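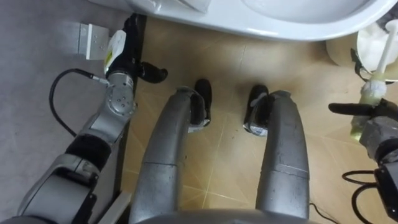 Brush night, again

May 21, 2024

Got home way too late and should be asleep, but if I don't write this stuff down I forget which change did what, and then I spend a whole evening redoing it (see: the entire month of December). So, the brush.

Radik's job for this month is the toilet brush. Take it out of the holder, bring it over the bowl, scrub a little, put it back. Rizwan picked it and I laughed at him for a full minute, and then I tried to write out the steps and stopped laughing. The handle is skinny and round and smooth. The fingers want to roll it. And once it rolls, the head swings off to one side and you've got a perfectly good grip on a brush that's pointing at the wall.

First hour went to the right wrist. I had the close speed set at 600 from last time, when we were doing cups, and that is much too fast for a handle. It just bats the thing away! Took it down to 484, which sounds like a silly number but it's where I ended up after nudging it for ages, and I've stopped trying to make my numbers look nice. The fingers come in slower now and they seem to settle before they squeeze. Rizwan wanted to wrap the fingertips in bike tube for more grip. I said let's get the timing right first or we won't know which thing helped, and he gave me the look but he put the tube away.

Second thing was the left arm, which doesn't have a job in any of this and still managed to cause most of the trouble. If you let it hang wherever it likes it wanders in front of the head camera, and then the poor thing is trying to find a toilet behind its own elbow. So I gave it a parking pose, up next to the tank with the hand open and the fingers pointing at the ceiling. It looks like it's waiting to be called on in school. I love it. I may have laughed harder than it deserved.

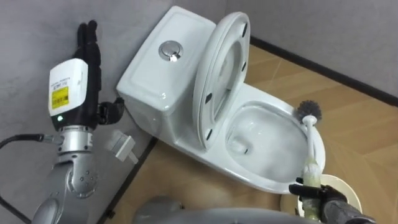 and the nice part about that pose is the cable. When the arm was parked low, the cable made a big loop and I was nervous about it every single time the shoulder moved. Going up takes a lot of the slack out. I still want a proper clip on there. Eleni says she has a bag of them left over from the Skaltunau job and I'm going to hold her to it, she also said that about the heat shrink and I never saw any heat shrink.

Eleni came by with dumplings, by the way, which saved the night. We ate standing up over the bench like animals. She hasn't been around much and it was so good to have her there, she notices things I've quit seeing. Tonight it was that I keep starting every run from a different spot and then complaining that the runs come out different. Well. Yes. She put tape on my list of things to buy, in capital letters, underlined.

The tries with the brush already in the hand are good now, I'm really happy with those. Getting it over the bowl is fine too, as long as the seat is up (I'm not even going to think about lifting the seat, that's a whole separate summer). Putting it back and picking it up again is where I'm stuck. The holder is just a round cup and the gripper is a big chunky thing, and the fingers have to get in next to the handle without knocking into the rim. I've got the approach angle at 30 degrees for now. Steeper and the knuckles hit first. Flatter and the wrist ends up way too close to the floor for my nerves. 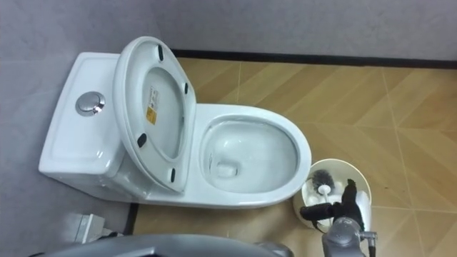 Storklow Shared Workshop / Robot Build Group

(I'm putting the group name on these now. Rizwan asked, so that our pages don't get mixed up with the woodturners' when they go up on the site. Hi, woodturners.)

Okay, where was I. The approach. What I want to try next is coming in from the side with the fingers only part way open, 89 on the slider, where right now I throw them wide open and hope. There's a lot of finger to fit in there and I think wide open is making it worse. Rizwan thinks we should just use a bigger holder. He might be right, but I've seen what kind of holders people have at home and they're all little cups, so I'd like to give this one a few more evenings before I cheat.

We also talked about the schedule, finally. We slowed way down over Ramadan, with Rizwan heading home to eat and me being useless on my own, and we never really got back to two evenings a week afterward. We're going to try again. He'll take the wrist and fingers, I'll keep the arm poses, and Eleni says she'll do the start position stuff if one of us buys the tape.

To do: tape. Clips from Eleni. Save tonight's settings under a name I'll recognize this time. Try the part-open fingers before anything else gets touched. Wash the dumpling box and give it back.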